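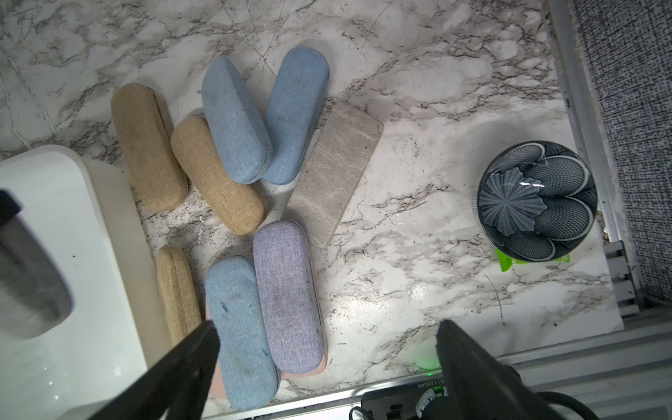

Le communiqué numéro 128

Fouad Kamel relut la phrase une dernière fois. « Le Conseil de Plultport considère que toute négociation avec le régime de Moradi est désormais sans objet. » Il raya « désormais », le remit, puis posa son stylo.

En exil, le Conseil se réunissait au premier étage d'une ancienne école de navigation. Il comptait 20 membres au départ. Depuis janvier ils étaient 19, le vieux Watik étant mort pendant la session d'hiver. Sa chaise restait à sa place et son dossier aussi, avec ses notes sur la réforme des ports que personne ne voulait reprendre.

— Vous avez fini ? demanda la présidente.

— Presque.

Elle lut debout, sans s'asseoir. C'était une femme qui avait passé 12 ans en prison à Moradi et qui lisait tout deux fois, même les menus.

— « Sans objet », dit-elle. Vous l'avez pris dans le texte de l'an dernier.

— Oui.

— Et l'an dernier, qu'est-ce qu'ils ont fait ?

Fouad ne répondit pas. L'an dernier, le régime avait fermé la frontière de Plollow pendant un mois. Sa sœur habitait de l'autre côté. Elle lui avait écrit une seule lettre, où il était question du prix de la farine et d'un voisin emmené la nuit — elle n'avait pas donné le nom du voisin, mais il avait compris.
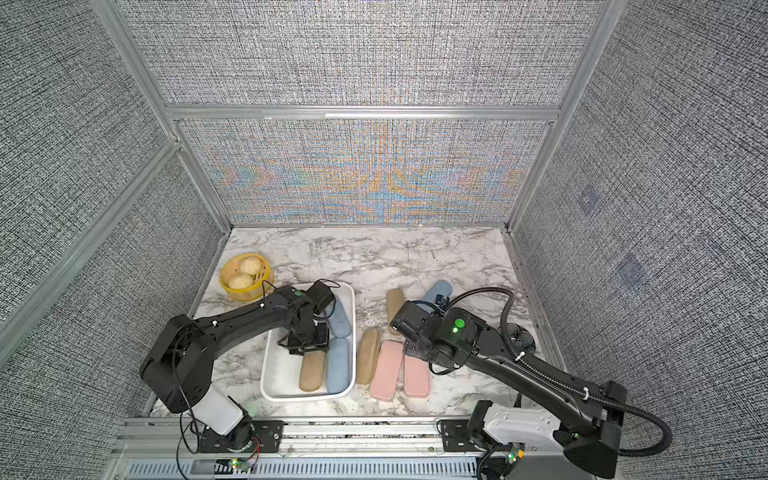 La présidente tira la chaise de Watik et s'y assit. Fouad leva les yeux. Depuis l'hiver, c'était la première fois qu'on la déplaçait.

— Lui voulait qu'on leur parle, dit-elle. Vous vous souvenez ? Il disait qu'on pouvait parler des ports, seulement des ports, et voir ensuite.

— Vous aviez voté contre.

— Vous aussi.

Dans le couloir, les délégués revenaient de la pause. On entendait des tasses, une discussion sur les visas. Fouad reprit la feuille et barra la phrase entière. En dessous, il écrivit : « Le Conseil est prêt à discuter de la réouverture de Plollow. » L'écriture penchait un peu. Il ajouta la date, le 29 juillet 2026, et laissa en blanc la ligne de la signature.

— Ils vont crier, dit-il.

— Lisez-la lentement, répondit la présidente.

Elle remit la chaise en place et alla ouvrir la porte.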